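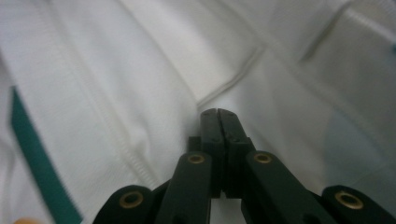 White fabric with stitched seams.

Family History for Beginners, evening course
Unit 5: Reading a parish baptism register
Handout prepared by Marisol Ibarra

Please read this before the class and bring it with you. We start at 7, and we will work with the copies from the Revcombe register from the first minute.

What the register is

A baptism register is a book in which the priest or the clerk wrote down each baptism in the parish. It is not a register of births. Many beginners mix these two, and then they carry a wrong date through the whole family tree. A child could be baptized the same day, or after some weeks, or when the family came back to the village after the harvest. In the Lostcombe book there are brothers and sisters baptized together on one morning in March, and it is clear from their ages that they were not twins.

So when you copy a date, write what kind of date it is. In our course we use "bap." for baptism and "b." for birth. If the entry gives both, copy both.

What you can expect in one entry

The older entries are short. Often you find only the name of the child, the name of the father and the day. The mother may be missing completely, or she is there with the first name only. Later entries usually tell more: the mother's family name, the place where the parents lived, the work of the father, sometimes the grandparents and the godparents.

Do not skip the godparents. They were often aunts, uncles or older cousins, and they can lead you to a branch of the family that you did not know. When I was looking for my own Quezada line, I had a woman named Josefa with no parents in any paper I could find. She appeared as godmother in 7 baptisms, always for children of the same two brothers. This did not prove that she was their sister, but it told me in which village I should search, and her own baptism was there.

The handwriting

Start with an entry you can read easily, even if it is not about your family. Look how this clerk makes the letters a, e, r and s, and the capital letters J and I, which in many books look the same. Make a small alphabet on a separate sheet. With a new clerk you need a new alphabet, and the change of clerk can come in the middle of a page.

Copy the words as they stand. If the book says "Ybarra", write "Ybarra" and not "Ibarra". The modern spelling can go in your notes column. When you cannot read a word, put a question mark in square brackets and go on. Very often the same word comes again some lines later in a clearer form.

Abbreviations are common, mainly in first names. A small raised letter at the end of a word shows that something was left out. Write the full word only when you are sure of it, and put the added letters in brackets, so another person can see what is yours and what belongs to the clerk.

Same name, different child

When a baby died, the parents sometimes gave the same name to the next one. If you find two children called Pedro with the same parents, check the burial register before you decide which is your ancestor. There is also the other possibility – two couples with the same names in one parish. Compare the place of living and the godparents. If they do not agree, keep the two families on separate sheets until you have a better reason to join them.

How to note the source

For every entry, write down:
name of the parish
title or number of the book
page or folio, and the side if the pages are not numbered on both sides
number of the entry, if there is one
where you saw it (original book, film, or images on a computer)
the day when you saw it

Do it at the moment of copying. I have in my own folders 30 entries from my first year without a page number, and I had to look for each of them again.

Exercise for the class

Take the copied pages from the Revcombe book, folio 130 and the one after it. Work in pairs. Choose 5 entries and transcribe them line by line, with the spelling of the clerk. After this, fill in the family sheet for one of the children, using only what is written in the entry. If you want to add a guess, use pencil.

Isauro Cuautle will join us for the second half. He made the index of the Mistora parish books and will show how he treats names with more than one spelling. Please prepare one question for him from your own research.

For the next unit, read the pages on marriage registers and bring one marriage from your family, with the source complete.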